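I'll admit I used to skip the safety page. You get a new arm out of its box, you want to see it wave at you, and the rules can wait until after tea, can't they? Then I spent a week with the Erari crowd in Plavdale, and their desk code has quite won me over!

It runs to 63 short rules (yes, I read every one) and most of them are the sort of thing your gran would say. Clear the desk before you switch on. Know where the stop button is without looking. Keep your sleeves short and your drinks on another table. Whoever holds the controller is in charge – and if you put it down, the arm gets parked first.

My favourite is the one about reach. You work out how far the arm can swing, add 500 mm, and that's your no-leaning zone while it's moving. I broke it twice on my first morning, and got told off both times.
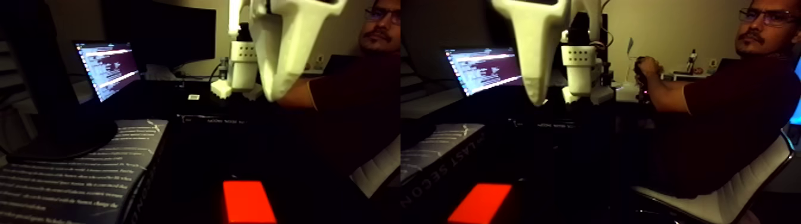

Page 66

Both hands on the controller is in there too, at rule nine, and I grumbled about that until I tried steering with one. Never again! Cenerby are bringing out their own version in September, with a bit more on cables, so I'll be back with a full report once I've tried it.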